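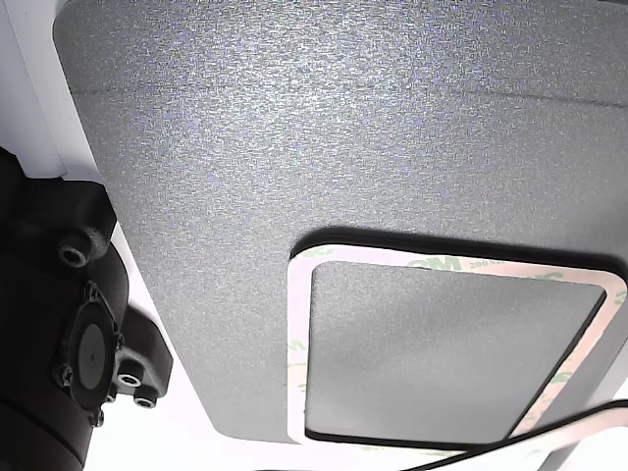

Fig. 7 - Textured grey panel, recess and 3M tape liner

Teaching Sostodier to find the liner

I like to do this bit before touching any of the grasp settings. You'll want the arms powered, the Folon driver running and both camera feeds live.

1. Open the Perception tab and pick "Flat parts". Leave the depth filter on 2 for now.

2. Set exposure by hand. Auto exposure loves a white tabletop and will wash out everything pale on it, so I turn it off and start at 145.

3. Draw your mask round the tape ring only. Grey on grey gives the edge finder very little to chew on, but the pale liner stands out nicely - let it do the work.
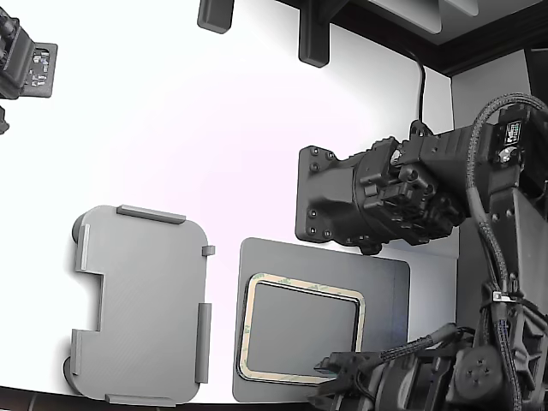
4. Press Fit and wait for the outline to settle. If it keeps hopping between the inner and outer edge of the ring, make the mask a bit tighter and press Fit again.

5. Save the outline, then jog the gripper in at the slowest speed with the overlay switched on.

Note: the green print on the liner can be picked up as corners. Tick "Ignore text" if you see stray dots there.

Caution: the fingers hide part of the ring on the way in. Don't refit at that point! Hold the saved outline until the gripper backs off.
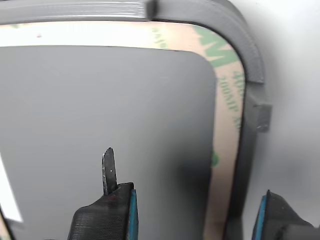

Ida Wegener wrote that her outline still drifted during the approach, and that raising "Hold time" to 1,000 ms cured it. I've made that the default in my own profile.

6. Export the profile and load it on the second arm.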